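Community Help > Local government > Public hearings

How to prepare an open evening about a prayer hall when the town is divided?

Posted by quietstreet_luvham
May 17, 2020

Hello to all. I live in Luvham, which has 3105 inhabitants, and I am a member of a small residents' group. I write in English as my third language, so please ask me if something is not clear.
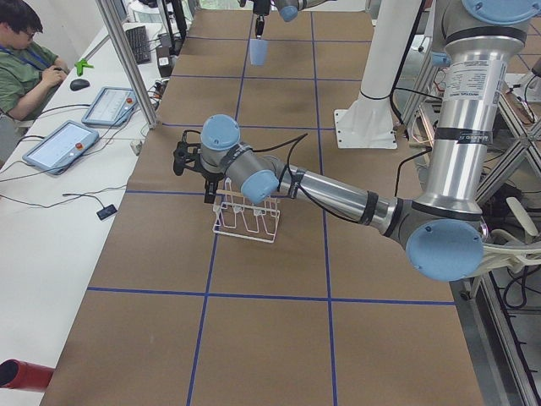
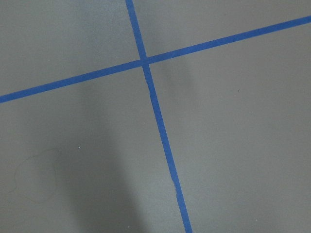 The Muslim families in our town have asked for permission to use the old Söderlund building as a prayer hall with two classrooms. It was a furniture store and it is closed for many years already. The town has put the application on public display, and the hearing will be in October. Our group is not for and not against. We want to hold an open evening before the hearing, where people can see what is really asked for, since many of the arguments I hear are about things that are not in the application at all, for example a tower and loudspeakers. The floor plan on the town's website is very small and people do not read it. My idea is to lay a big plan on a table, with crossing lines of blue tape on brown paper like on the table in the first picture, and let each section stand for one room or one part of the parking lot. People could then put a note in the section their worry belongs to. I think it is easier to speak about one door or one parking space than about "the mosque" in general.

My problem is the following. At our last evening, which was only about a bus stop, several persons shouted and the evening stopped early. This subject is much more sensitive. There were also unsigned letters put into mailboxes near the building, in an ugly tone, and one of the families told me they do not let their children walk past there in the evening now. I do not want that our evening becomes a place where these families must sit and listen to insults.

So I would like to know:

Should we invite the families to present their plan themselves, or is it better that we present it?
Is it allowed to refuse written notes that are only hateful, or will people say we censor?
Must comments made at our evening be counted by the town, or must everybody write to the town separately?

The fire certificate of the building allows 97 persons, in case it matters. Our own evening would be in the school dining room, not in the Söderlund building.

Thank you in advance for your patience.

tworivers_clerk
Accepted by the poster

I worked for many years at the planning desk of a town a little larger than yours. The rules differ from place to place, so please check my answer with your own town office.

I begin with your last point, which is the most important one. In my town, nothing said at a private evening was part of the official record. It did not matter how many people came or how well the notes were written. Only comments sent to the town within the comment period were counted, and with us this period was 28 days from the first day of public display. Ask your office in writing when the period begins and when it ends, and print the last day in big letters on your invitation. We had once a group with a full box of very good comments, and they brought it to us after the period was closed. I still feel bad about it.

You can make it easy for people. Put the town's own comment form on a side table, with pens and envelopes. Do not fill in the forms for anybody, and do not collect them unless the person asks you to. If you do collect them, deliver all of them, also the ones you do not like, and ask for a stamped receipt.

About who should present: ask the families before you decide anything. Some applicants are glad to speak, and others have had enough already. With us, the best evening was one where the architect explained the drawings and the applicants stood at the tables afterward and talked with people in small groups. Nobody had to stand alone in front of a full room with a microphone. I would leave out the microphone completely.

Your plan on the table sounds good to me. Write the real name of the room in every section, exactly as it is in the application, so that it cannot be said later that you changed something. Make one section for "not in the application" as well. The tower can go there. When people put the note there themselves, they often see it is a different discussion.

As to hateful notes, it is your evening and you may set rules for it. Put the rules on the door and in the invitation: a note must be about the building, the traffic, the noise, the hours or the use. A note about what people believe or where they were born will be taken down. Keep the ones you take down in a folder. If a note contains a threat, give it to the police and do not discuss it in the room. The letters in the mailboxes should also go to the police, if this was not done.

cukellroad
Not accepted

Why do you need an evening? The hearing is the evening. In Lurar they had three meetings before the hearing for the sports hall and at the end everybody was tired and said the same things a fourth time. Put the plan in the window of the library and leave it there.

Also parking. Nobody asks about parking until it is too late. The Söderlund lot has one exit and it goes out on Cukell Road, and I know this exit very well.

quietstreet_luvham
Poster

Thank you both. I wrote to the town office today about the comment period. The section "not in the application" I will use for sure.

To cukellroad: the exit is in the application, on the second sheet. They propose to open the old delivery gate on the other side. Please come and put your note there.

hillside_reader

I come from a mixed congregation and we went through a similar thing when we asked for a bigger church hall, so it is not only mosques, although the letters we received were more polite. Two small additions from our experience.

Please look at the calendar of the families before you choose the date. Our town put a meeting on one of our holidays, not with bad intention, but half of the people concerned could not come and it was remembered for a long time.

And think about the food. We had coffee and cake in the middle of the room and the plans along the walls, and people stayed near the cake. The second time we put the coffee directly beside the plans. Ask somebody from the families what they can eat and drink, or invite them to bring something too, if they want. For us it was soup.

I do not know anything about the legal side, the first answer seems right to me.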